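Empty-support detection
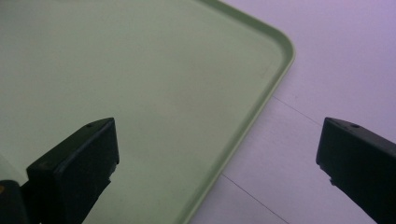
Empty-support detection is a step in robot perception software that decides whether a tray, bin or shelf holds anything that needs to be picked up. It usually runs before grasp planning. If the answer is "empty," the planner is never called and the robot moves on to its next job.

The task is often described as trivial. Published results give some reason to doubt that, and the methods used to report success give more.

Background

Early systems compared each camera view with a stored picture of the bare support. This works when the camera is bolted in place and the lights never change. With a camera that travels with the gripper, the stored picture is out of date as soon as the wrist moves. Later systems fit a flat plane to depth data and treat anything rising above it as an object. Current ones mostly use a trained network, sometimes with plane fitting kept as a backup.

The Skonton package, a widely copied open toolkit, combines all three by voting. Its documentation does not say why a vote among three methods that fail under the same conditions should be safer than one.

Known failures

Raised rims are the most common source of false alarms. A lip that catches the light can look like the edge of a thin object, and rounded corners are worse than straight sides. Seams in the surface under a tray cause similar trouble, as do shadows thrown by the gripper's own fingers. Most software masks out the fingers. Fewer packages mask out their shadows, which change shape with every move.

The opposite error, calling a loaded tray empty, is harder to find. Clear film, flat cards and parts the same color as the tray may leave no useful trace in either color or depth. No grasp is tried, so no failed grasp is logged. A site can run this way for weeks with excellent figures.

Testing

The Henside test set contains 1,047 views, of which 30 show a bare support. A program that always answers "loaded" would therefore score above 97 percent, a weakness the authors mention only in an appendix. Wunderlich, a vendor of picking software, reported no errors on the set. It did not report results on trays outside it.

A smaller trial at the Cakholm warehouse used 22 tray types and kept separate tallies for the two kinds of error. The software missed flat items on nine of them – all nine had been listed as supported. The trial has not been repeated, and its tray types were chosen by the site, so the result should not be stretched too far either.

Relation to planning

Some designers drop the step and let the grasp planner return no candidates when there is nothing to hold. Critics reply that planners tuned to always offer something will offer the rim. Threshold settings can reduce this, though they are normally adjusted by hand for each site and seldom published.

See also: background subtraction, grasp planning, plane fitting, self-occlusion

Last edited October 20, 2025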